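How to Budget for a Gripper Before Anyone Sends You a Quote
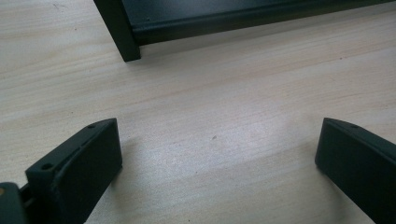

Vol. 2, p. 100

By Delia Gaete, 2021-09-30

Suppliers like to start with the arm. Start with the part you want picked up, and the surface it sits on, and leave the arm until you know what those two are going to cost you.

The job I have in mind is a dark bent-metal bracket on a pale wooden table, with a two-finger gripper coming at it. Every salesman I have met would call that easy. The fingers are flat and squared off, the bracket has a folded lip along its length, and the tabletop has a shiny patch across the middle. Each of those can turn into a line on an invoice, so go through them before you sign anything.

Step 1. Write down the part

Put three things on paper: the widest measurement the fingers must close over, the weight, and where you are willing to let them touch. Use a real part off the shelf, with its real burrs. The drawing will be wrong by a bit and the bit is what costs you.

Bent sheet metal deserves extra suspicion. A flat finger meets a flat face nicely. On a rolled edge it may touch along a thin line, and then the part can swing. Ask the supplier to grip yours at the worst place you would accept, and watch. If they'd prefer to show you their own demo block, thank them and go home.

Step 2. Price the fingers separately

Quotes often say "gripper, complete". Ask what the fingers cost on their own, what they are made of, how they are fixed and how long a new pair takes to arrive. Fingers get knocked, worn and redesigned. You will change them more than you think, and certainly more than the brochure thinks.

Screwed-on fingers are good news if the screws are ordinary ones you can buy locally. Check that. Ehab Chraibi, who did the sums with me on our first cell at Quezada, found a gripper from Bollard that looked cheap until we priced the spare fingers. Four changes a year and it was the dearest on the list.

If somebody offers to print them for you, ask for the file as part of the price. Get that in writing. Without it you are renting.

Step 3. Look at the table

People forget to budget for the table. A bare wooden top is fine for trying things out, and I would not spend money on anything grander at that stage. But look at it from where the camera will be, with the lights you work under. Glare washes out detail, and a camera that works well over the dull end of a table may do badly over the bright part.

Before you pay for a better camera:

Move the lamp.
Lay down a sheet of something matt.
Try again at a different time of day if there is a window.

Wirnetti quoted us 1,000 for a lighting package. We bought a roll of grey paper instead and have not been back. Your parts may need the proper kit – I am only saying try the paper first.

Shadows are worth checking too. A dark part with its own shadow under the edge can be hard to outline, and "our software handles that" is a sentence to be tested with your part in the room.

Step 4. Ask for a hand-held trial

This is the cheapest step and the one most often skipped. Some suppliers can lend you the gripper as a hand-held tool with a camera on it. You bring it up to the part yourself, fingers open, and see what the camera sees on the way in. You learn whether the fingers clear the table, whether they hide the very thing you are trying to grab, and how much open space you need on either side.

Do 100 tries. Fewer and you will remember the nice ones. Write down each miss and what you think caused it, and do not let the supplier's engineer hold the tool for all of them, as he has had practice.

Hemodik charged us 252 for the loan and took it off the final bill. Others wanted a deposit. Either is reasonable. A flat refusal is not, in my view, and I would cross them off.

Step 5. Build the sheet

Now make the budget, with these lines as a minimum:

Gripper body
First set of fingers, and 2 spare sets
Finger redesign (assume one)
Mount and cables
Camera, if separate
Lighting or surface
Trial hire
Your own people's hours
Arm

The hours line is where most plans go quiet. Put in a figure you would be embarrassed by, then leave it there. Ours still came out low.

Step 6. Wait before ordering

Leave the sheet for a week and ask for the quotes again. Ours are due back in October. Compare them line by line, and where a supplier has merged two lines, send it back. Watch for a "free" first year of support that starts on the day of the order, when the crate may not turn up for months.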